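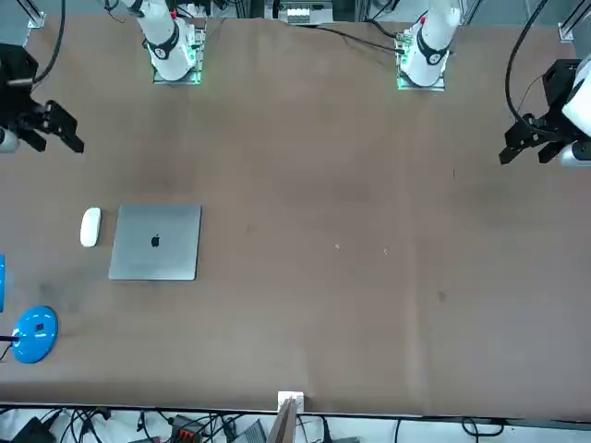
The slow robot is the one worth building

Updated 2025-10-30

We use cookies to remember your settings and to see which pages get read. Accept / Manage

I have been spending my evenings at Idora, the shared workshop behind the old tile warehouse, and I've come home late often enough that my family has started asking what two robot arms could possibly need from me at that hour. Fair question. The long answer is that I have come to believe people who build robots at home, or in places like ours, should stop chasing speed and impressive tricks and learn to love a build that does one dull thing at a walking pace.

Our dull thing is tidying a desk. We call the project Gachanja, and the whole ambition is that two arms should put a laptop, a mouse and a desk lamp where they belong on a big brown table. A laptop lid is flat and slippery and a good deal wider than you remember when you are looking at it from between two black fingers. A mouse is small and rounded and wants to scoot. A lamp has a base, which is easy to think about, and a cable, which is not. I could talk about that cable for an hour (I have, to people who were only trying to make tea).

When I joined, the plan was to be quick. Somebody had seen a clip of a pair of arms folding and stacking at a terrific rate, and we all wanted that, me as much as anyone. We spent most of last November tuning for it. We got a mouse across the table very fast indeed, and then across the floor, and I still think of that month fondly, but I can't say we learned much. At full speed every failure looks the same: a blur and a clatter. Slow the arm down and you can watch one finger touch before the other, and you know what to fix before you've sat back down.

So now we run slow. We did 200 tries at the closed laptop alone, just nudging it and squaring it to the edge of the table, and kept a paper notebook of them with a soft pencil. In 73 of those the lid ended up crooked. I'd have been ashamed of that figure once, and these days I like to show it to visitors, who always lean in and start guessing at the reason. You don't get that from a highlight reel!

There is a fair argument on the other side, and my friends over at Clanireck make it well. They say that a slow robot is a toy, that anyone could put the mouse away by hand in the time it takes ours to make up its mind, and that if you never push a machine you never find its real limits. I grant them all of it. If I were running a packing line I'd want what they want. But I'm not, and neither are most of the people who write to me about their garages and spare rooms, and I think we borrow our goals from factories without asking whether they fit.

The money part matters too. Our last order of cable, connectors and brackets from Palska came to 228 dollars, and I felt every one of them. Going slowly is kind to parts. It is kind to the table as well, which has picked up its share of scuffs, and to the newest members, who can stand by with a hand near the stop button and not feel their heart in their throat.

If you're starting out, my advice is to pick objects you already own and handle every day. Leave the cubes and the colored pegs alone for a while. You already know how a laptop ought to be picked up, so you'll notice at once when the machine has a poor idea, and the arguing about it afterward is most of the fun. Spend longer than you'd like on where the cables run. And write things down, even on the nights when you only moved the mouse.

We have the lamp cable still ahead of us, and I expect it will take the rest of the winter. I've already bought a second notebook.

Get new essays by email. Enter your address to subscribe. Unsubscribe at any time.

Contact | Privacy | © The Idora Workshop Pages | Back to top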